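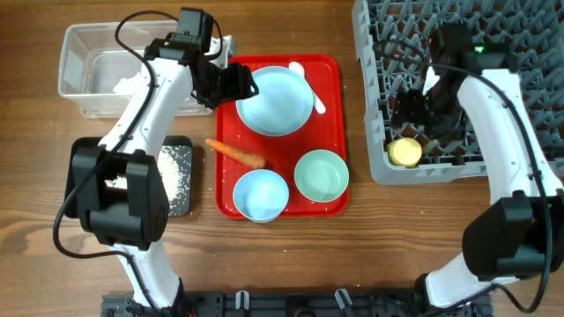 I spent most of last weekend rewriting our table rules and I'm still buzzing, so you get a whole post about a document that fits on two sheets of paper. Sorry, it's that kind of blog!

For anyone new: I work with two-arm tabletop robots at a small shop in Gilville. We run the arms by hand and record what they do, mostly kitchen stuff, dishes going from a tray to a rack and that sort of thing. The project is called Skisura and by the end of May we had 1,782 recorded runs. Then Colette Besson sat down to go through a batch of 200 of them, and she had to set 17 aside. The arms were fine in every one. It was all housekeeping. A run started with an arm already halfway to something, or the notes said "bowl" when there were two bowls, or someone had straightened the tray partway through with their hand. Seventeen doesn't sound like much until you've sat through them.

We had rules before that, but they lived in people's heads and they drifted. I love a written rule. I love it even more when I get to argue about the wording.

The first section is the mounting. Both arms clamp to one rail at the front of the table, and the clamps get checked by hand at the start of every session and again after lunch. You grip the base and try to rock it. If it moves at all, you stop, tighten, and write down the time. Our old wording was "make sure the clamps are tight," and everyone read that as "look at the clamps." Looking tells you nothing!

Cables come next, and this is the section I'd push on anybody building a similar setup. Tie the cable to the link, leave a loop at the wrist and a fat one at the elbow, then move the arm slowly through its whole reach before you record anything. On our left arm the cable swings out wide past the elbow and comes back in to the base, and I used to think that looked sloppy. I once tied it down neat and flat and it pulled tight the first time the elbow folded. Now the rule says slack at every joint, and no tie closer than a finger's width to anything that turns. Check the ties weekly. They creep.

Then the table itself, where I got outvoted. I wanted a bare, tidy layout with everything sitting square in its place. Colette wanted the mess left in, and she was right (I've told her so, twice). If a carrot has its tip poking out over the rim of the red tray, it stays that way. A small bowl can overlap the rim. The spoon can lie at any angle it likes next to the plate. What the rule asks for is that the layout gets written down as it is before the start, and that no human hand goes in after that. If something has to be fixed, you end the run and begin a new one. People hate this for a day and then they stop noticing.

The grains took an entire evening. We keep a black tray on the left with small white grains in it, and grains travel. You find specks out on the wood, and then you have to decide if that's a spill or just a table that has had grains on it. Our rule: a few specks on the wood are allowed and go in the notes as "specks," but anything under an arm base or on the rail means brush down and restart. I don't want grit in a clamp. I asked a friend at Trulladard how they handle it and they wipe everything between runs, every time, which I admire but we'd never get through a morning.

Naming got its own page. Each object has one name and you use that one, with the color if there's a sibling on the table. So it's "light blue bowl" and "pale green bowl," never "the bowl" or "the other bowl." The big round one is "blue plate," even if you personally feel it's a shallow dish. (We had that argument. It was great.) And for two arms, left and right always mean as seen from the rail side. Write that at the top of the sheet in large letters, because a person standing across the table will swear the opposite.

Last one is about two arms working at once. One can be down in the gray rack while the other is over the tray, and that's fine, it's the whole point of having two. But only one gripper at a time goes into the rack, and the other stays on its own side until the first is up and clear. The prongs in there are close together and two sets of fingers will find each other. Hands stay off the table for as long as the arms are powered. No exceptions for "just the spoon."

We've done 600 runs under the new sheet so far. Colette is going through them now and I'm trying very hard not to stand behind her chair. Next I want to redo the section on lighting, which at the moment says "lights on" - and I have opinions about Husar's version, so that's probably the next post.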